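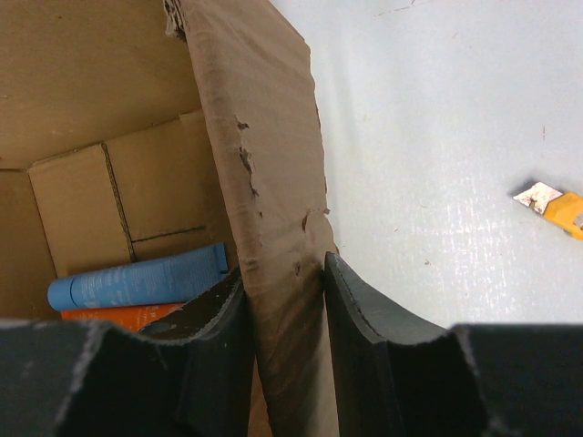

Section 4: Packing Small Items in a Reused Box

Welcome to the part of the Warano home packing guide that we get the most mail about! Old boxes are wonderful things. A sturdy carton that has already made one trip can usually make a few more, and tubes, flat packets and other slim odds and ends travel very well in one if you take ten minutes to get it ready.

You will need a cardboard box, packing tape at least two inches wide, a pen, scissors, a ruler and a good pile of scrap paper. The Mimach liner sheets that came with your kit are handy too, but plain newsprint works fine.

4.1 Check the box

1. Open all the flaps and set the box on a table or on the floor, wherever you can look straight down into it.

2. Run your hand along each inside corner. Corners take most of the strain, and a soft one will give way long before a wall does.

3. Look at the flaps. Tape that was pulled off in a hurry often takes the outer paper with it and leaves the wavy inner layer showing. A few ragged notches along one edge are nothing to worry about. A flap that has come loose along its fold needs the repair in 4.2.

4. Press down on the bottom with your palm. If it sags, add two strips of tape along the seam and one across it, on the outside.

Caution: Do not use a box that smells musty or has a dark tide line near the bottom. Tape will not hold on it and the smell gets into everything.

4.2 Mend a torn flap

1. Trim off any frayed strips with scissors. Don't chase every little tear – just take off what would catch under the tape.

2. Fold the flap back and forth once, gently, to see where it wants to bend.

3. Lay a strip of tape over the torn edge so that half sits on the outer face and half wraps around to the inner face. Smooth it down from the middle toward the ends.

4. If the fold itself is weak, run a second strip along it, inside and out.

Note: Tape hates rough cardboard. Where the surface is badly scuffed, go well past the damage so the ends of the strip land on smooth paper. Kohei Tanabe, who tests our repairs, likes to rub the strip down with the back of a spoon, and it makes a lovely tight edge!

4.3 Mark a fill line

1. Measure down from the top fold and put a small pen mark on the inside wall. We use 12 centimeters for tubes and packets.

2. Draw a thin line across the wall at that height. It doesn't have to be pretty.

3. Pack only up to the line. The space above it is for paper.

4.4 Put the items in

1. Tighten every cap. For creams and gels, squeeze a little air out first, then close the cap and wipe the neck.

2. Put a layer of crumpled paper on the bottom.

3. Lay tubes on their sides. Long ones can go diagonally if that is the only way they fit, and you'll be surprised how much longer a diagonal is than a side.

4. Slide flat packets in underneath or beside the tubes, with the heaviest at the bottom.

5. Fill the gaps with paper until nothing rolls when you tilt the box.

6. Fold in the short flaps, then the long ones, and tape the center seam.

Caution: Glass jars do not belong in this kind of load. See Section 6 for the divider method.

4.5 Label and store

Write the contents on two sides and on the top. If you use the Kerneck number stickers, put the same number on your packing list, so that box 17 in the closet is box 17 on paper. Store it with the mended flap facing up, and keep heavy boxes off it.

Daichi Hoshino updated this section on 12th September with the spoon tip and the new fill line. Replacement liner sheets are listed in Section 9, along with the wide tape.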